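Witska Community Kitchen
Spring walk-through, checklist with comments
April 13, 2023
Walked by: Gergely Bozsik and Ferenc Pintér
Key: OK / FIX / WATCH

I love doing this walk in spring, when the windows are open and the ovens are off and you can finally hear what the fans are up to. Ferenc read the list out, I poked at things, and we swapped halfway. Last September's sheet had 9 items marked FIX, so you can imagine how happy I am with this one!

1. Doors and ways out

Front door opens fully, closer works: OK
Back door opens without a key from inside: OK
Exit sign lit over back door: OK
Hallway clear to full width: FIX

The hallway has flour sacks in it again. They were stacked neatly, and I do appreciate that, but they have to go on the pallet in the dry store. Ferenc moved two of them while I was writing this. The back door is a joy now. Levente Lengyel planed the bottom edge over the winter and you can push it open with one finger.

2. Fire

Extinguisher by range, gauge in green: OK
Extinguisher by back door, gauge in green: OK
Fire blanket in its case, tabs hanging free: OK
Hood filters clean: WATCH
Gas shutoff labeled and reachable: OK

Filters were fine on the left and a bit sticky on the right, over the fryer. Run them through the dishwasher before the next fish supper. The new gas label is huge and yellow and you could read it from the parking lot. Thank you, Valter!

3. Cold storage

Walk-in at or below 40°F: OK
Reach-in at or below 40°F: OK
Door gaskets whole and clean: FIX
Raw meat on bottom shelf only: OK
Everything dated: WATCH

The reach-in gasket has a split at the lower hinge corner, almost 5 inches long. Part is ordered from Farkas, job number 361. Until it comes, push that door shut with your hip and check the thermometer when you open up. Three tubs had no date on them. One was Kálmán Fülöp's plum filling, which I would know anywhere, but put a date on it anyway, Kálmán.

4. Tables, boards and knives

Worktables steady, no rocking: OK
Wood surfaces free of open cracks and splinters: OK
Boards flat, no deep grooves: OK
Boards stored on edge with air between them: WATCH
Knives on the magnet strip, none in the sink: OK

Best section of the whole walk. We ran our hands over all the wood, both faces of every board, and didn't pick up one splinter. The sanding day paid off.

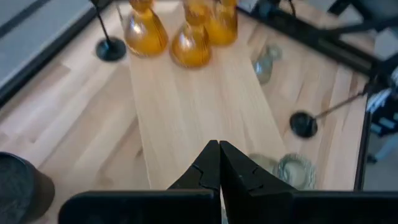

Section 4: pale board on the butcher-block table.

Please keep going with the scrape, wash, rinse, sanitize, stand up to dry routine. Boards have been getting stacked flat by the end of the evening, probably because the rack is behind the mixer and it's a squeeze to get there. We're going to try the rack at the other end, next to the sink. If you hate it, tell me and we'll move it back. Oil goes on at the start of each month, food-grade mineral oil only, never the olive oil.

5. Sinks and handwashing

Hot water at hand sink: OK
Soap and paper towels stocked: OK
Nothing stored in hand sink: OK
Sanitizer test strips in date: FIX

Test strips ran out of date over the winter. Ferenc is picking up a new tube at Steltano this week, and they'll live in the drawer under the soap.

6. Electrical

Mixer guard in place and stops the motor when lifted: OK
Cords free of cuts and tape: OK
Outlets near water trip on test and reset: OK
Lights all working, covers on: WATCH

The Trillum mixer stopped the moment the guard came up, every time we tried it. One tube over the pass is flickering. Valter Calado has the tall ladder and says he'll bring it by.

Still open from this walk
Flour sacks out of hallway: everyone
Reach-in gasket: Gergely, when the part arrives
Test strips: Ferenc
Light tube over the pass: Valter
Board rack to sink end: Levente, if he's willing

The signed copy is on the clipboard by the walk-in. If you fix something, write your initials next to it in pen.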